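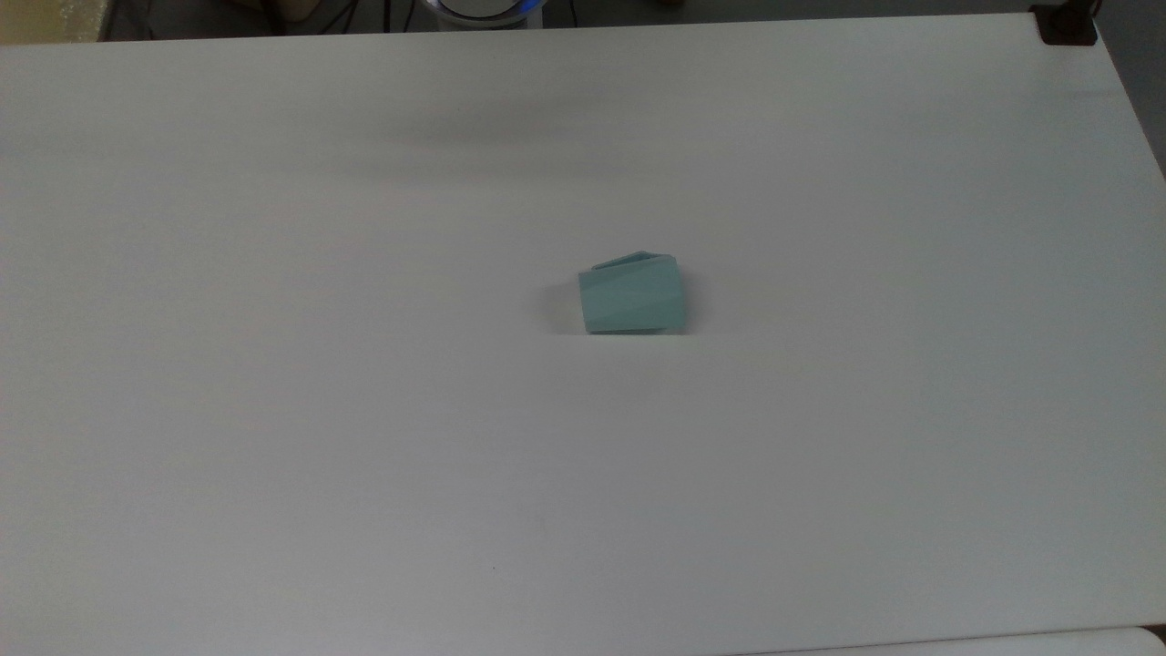 Samran Onsri wrote back on the June round that he would move the cable check to the top of the list, ahead of the e-stop, and I think he's right. So it's item 1 now.

Nirkell > Shop Floor > Robot Cells > Tabletop Cell Checklist

Search checklists Go

June – by Adhiambo Kombo

1. Cables behind the table: OK, with a comment. Several thin black ones run down behind the far edge and some of them cross. Please separate and clip them before the next round.

2. E-stop: OK. Pressed from both sides of the bench, and the arm stopped each time. Lovely to see!

3. Work surface: OK. One small mint-green part on the white top and lots of clear space on every side of it. This is how I'd love every cell to start a run. There's a tiny dark speck on the near left, so wipe down first.

4. Status light: blue ring at the base of the white unit behind the table. Check the color against the card on the door – Bernice Mensah has new cards if yours is faded.

5. Corner bracket, far right: try it by hand at every round. No play found.

6. Speed limit in teach mode: OK. Set at 74 on the cell's own scale, same as the sheet.

7. Grease log: NOT OK. Due at 3,000 hours and the line is blank. Godfrey Tanui to fill in.

Result: 1 item open, 1 comment. Really good round, and the new order saves a walk back to the panel. If the Stultdale crew wants to try it, take a copy and send me your notes – I read all of them.

Next check: 7 a.m., before the first run. Sharon Kariuki signs.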